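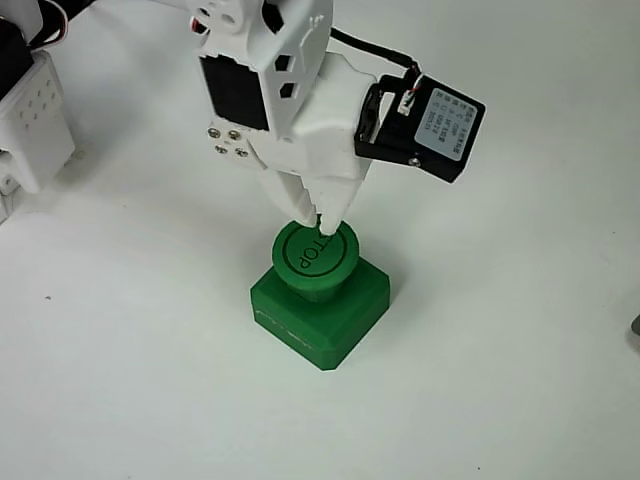

White robot arm over a green button, on a white tabletop.

Loureiro (box set, 2 discs)
Directed by Bianka Bodnár. Released by Lolell.

I saw Loureiro in the cinema when it first did the rounds and came out thinking it was a decent thriller with twenty minutes too many. The people who love it have been telling me ever since that I saw the wrong version. Lolell has now put out the long cut, 215 minutes of it, with a second disc of extras and a thick booklet, and I have given up most of a wet February weekend to finding out whether they were right. They were partly right, and I wouldn't pay full price for it.

For anyone who missed it, the story follows a harbour pilot called Loureiro who loses his licence after a grounding and takes a job as night clerk in a shipping office. He starts finding entries in the books for a vessel that doesn't exist. That is the plot for the first hour. After that Bodnár loses interest in the ship and gets very interested in the clerk's marriage, and your view of the film will depend on whether you go along with her.

The long cut puts back nearly all of the marriage. There is a dinner with the wife's brother that was cut to a single line before and now runs for a good quarter of an hour, and I have to admit it is the best thing in the film. It's badly lit, everyone talks with their mouths full, and you find out more about why the man lies than in all the business with the ledgers. If they had put that back and left the rest alone I would be telling you to buy it today.

They didn't. We also get the whole of the inquiry, which was dull when it was short. We get a trip to the coast with the daughter in which she collects stones and he watches her. The ending now carries on past the point where it used to stop, and I can't see what it gains. In the cinema version he closes the office door and we don't know if he will go to the police. Now we follow him along the quay, up a hill and into a café, where he orders a coffee and more or less tells the waiter what he has decided.

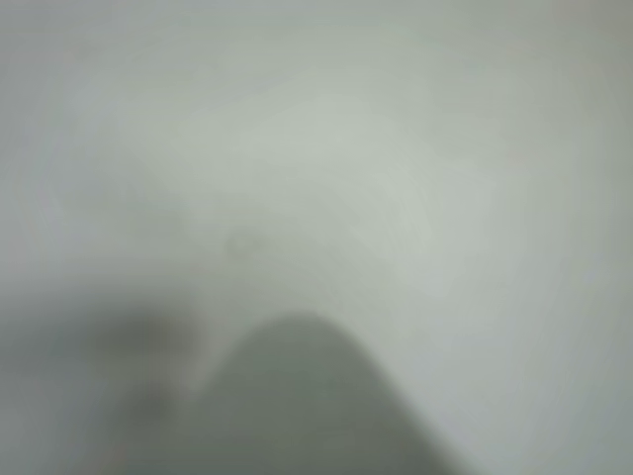

The picture quality is harder to complain about, though I'll have a go. Lolell makes a lot of noise on the sleeve about a new transfer, and the daytime scenes do look clean. The night scenes in the office, which are most of the film, have been brightened. I put my old copy on next to it to be sure I wasn't imagining things, and the corner behind the filing cabinets, where you could never quite tell if somebody was standing, is now plainly a corner with a coat in it. Maybe the director wanted that. The booklet says the transfer was "approved", and doesn't say who by.

Sound is fine. There's a surround mix, and the foghorn comes from behind you every time, and by the third hour I had turned it back to stereo.

On to the second disc. The making-of is called The Ploro Tapes, after the studio where they built the office, and it is mostly people in headphones saying how cold it was. Bodnár turns up for perhaps ten minutes. She is funny and a bit cross, and she clearly thinks the short cut was a mess made by other people, though she never says which people. Her best story is about the prop ledger. She had every page filled in by hand, 1751 entries, and then used two of them in close-up. I wanted an hour of this and got the headphones.

There is also an early short of hers, Gakari, about a woman who repairs umbrellas. It's slight, the sound is poor, and I liked it more than I liked the inquiry scenes. You can see her working out how to shoot someone doing a job with their hands without it turning into a lesson.

The booklet has 64 pages. Two of the essays are worth reading and the third uses the word "liminal" on its first page, so I stopped there. The stills are nice but have no captions, and a fair few are printed across the fold. My copy had already started to come away from its staples.

Then there's the box, a rigid case with a magnetic flap. It doesn't fit on a normal shelf with the others, and the disc trays grip so hard that I thought I was going to snap the first one getting it out.

So, who is it for? If you already think Loureiro is a great film you'll have ordered it and you won't care what I say about the coat. If you have never seen it, find the short version, which still turns up second-hand for next to nothing, and see how you get on. I'd like the dinner scene to be easier to get hold of. As things stand you have to buy the whole box for it – and sit through the stones.

Extras: The Ploro Tapes, Gakari, trailer, stills gallery. No commentary.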